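Bench notebook — Dramora arm, unplanned stop during the cup task
December, started writing at 4:30 pm with a cold tea

I meant to spend the afternoon on the cup routine, and instead I spent most of it chasing a stop that I still can't fully explain, so bear with me while I get it all down before I forget the order of things.

The controller tripped on run 57. Force limit on joint 2, arm held where it was, brakes on, all as it should be. Youssra was nearest and pressed the e-stop anyway (quite right, please keep doing that!) and we left the power off for 30 minutes while I pulled the log. The trace is dull until the last stretch of the descent, then the torque climbs steadily — no spike, so I don't believe we hit anything. Vimala thinks the payload setting went back to default after the update, and I'm inclined to agree with her. Fahad would rather blame the cable loom dragging. Both are cheap to check.

What bothers me more is that the warning came up on the Kofler panel only after the trip. It ought to come first. Manaia, could you look at the threshold when you have a minute? Until then we run at reduced speed and everyone stays behind the line, me included.

The yellow cup is the target. Tape grid stays as laid, please don't re-tape it.

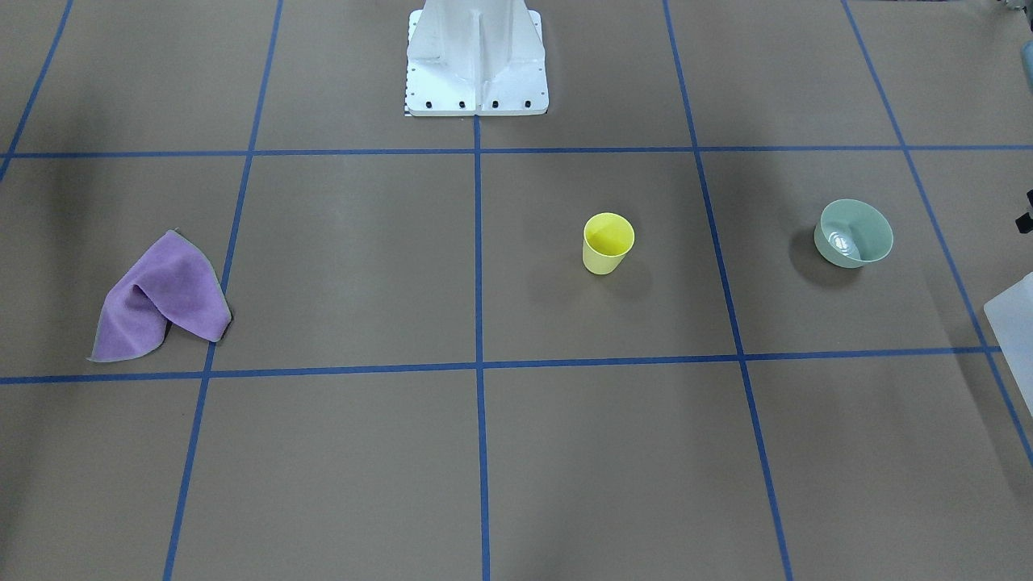
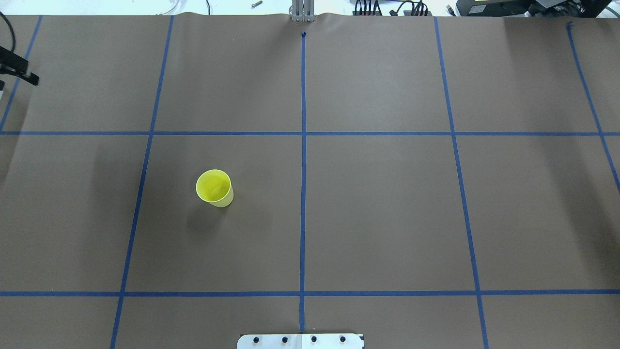
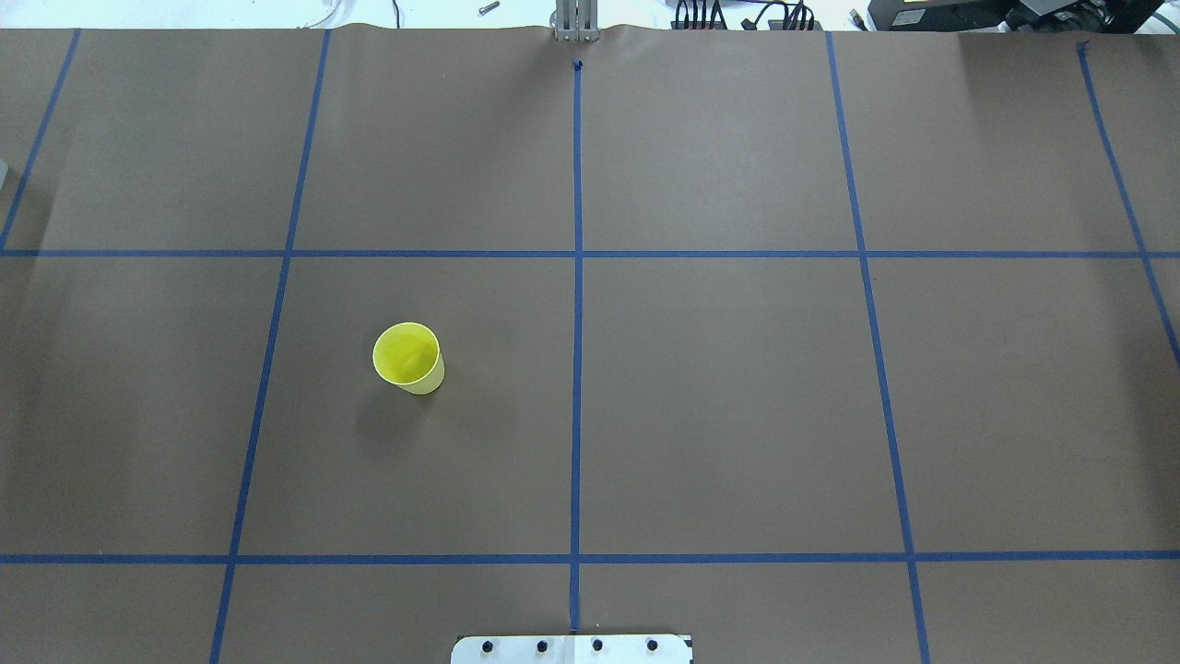
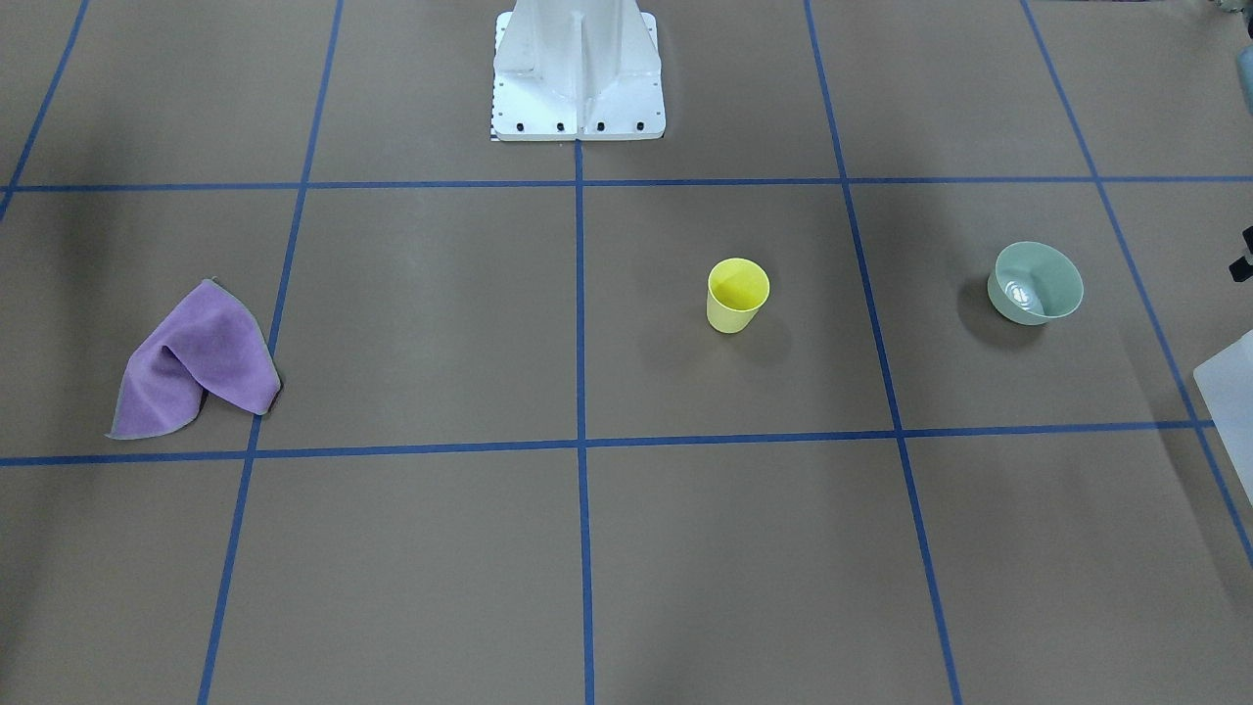

Cup on the grid, all four.

Notebook 2, p. 30

Still to do: re-enter the payload by hand, tie back the loom, and repeat the descent with no cup. Khrystyna has the spare brake key if anyone needs it tomorrow.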